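Speaker notes: What I saw at the Prarkden open day
Slot: after the coffee break. Keep it under 30 minutes, leave time for arguing.

Opening. Ask for a show of hands: who has been to a robot demo in the past year? Now who bought anything because of one? Wait for the laugh, if there is one.

Background, keep it short. Prarkden opened its Diltville site to visitors in January. I went because our packing line is short of people and my boss had read the brochure. I signed in, got a badge with number 654 on it, and stood in a line for the small-parts demo.

The pitch. Two arms on one table, handling small, light things. The guide said the setup could be taught a new task in an afternoon. I asked whose afternoon. He said a trained engineer's. (Pause here.)

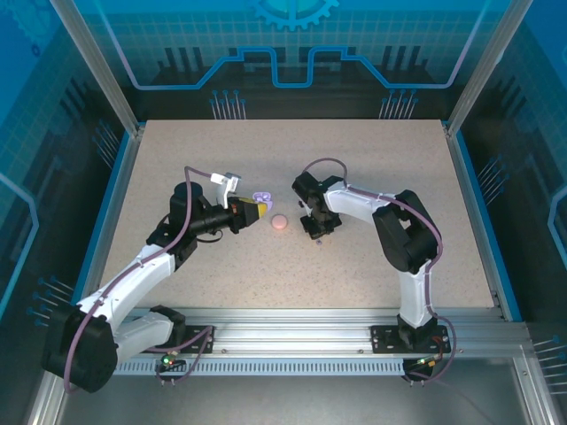 What I wanted to know was what happens on a bad day. Parts show up dirty, upside down, stuck together. I asked if I could drop in a part from my own pocket, a plastic cap we use by the thousand. They said maybe at the end of the tour. The tour ended in the gift area.

The number. The handout claims 90 percent success on first try. Do the math out loud with the room: at 200 parts an hour, that leaves 20 for somebody to deal with. Who is that person, and what are they not doing while they stand there? The handout has no line for them.

Be fair. I talked to a visitor from Jenlow who runs two Chacko cells and likes them. Same part all day, same tray, same spot. She told me the first four months were miserable and she would do it again. I believe her. Our line changes parts before lunch.

What to ask at your next open day:
Can I bring my own part?
How long has this run today without a hand on it?
Who resets it at 2 a.m.?
What does the second year cost?

If someone asks whether we are buying: we asked for a two-week trial on our floor. Still waiting on a reply. Take questions.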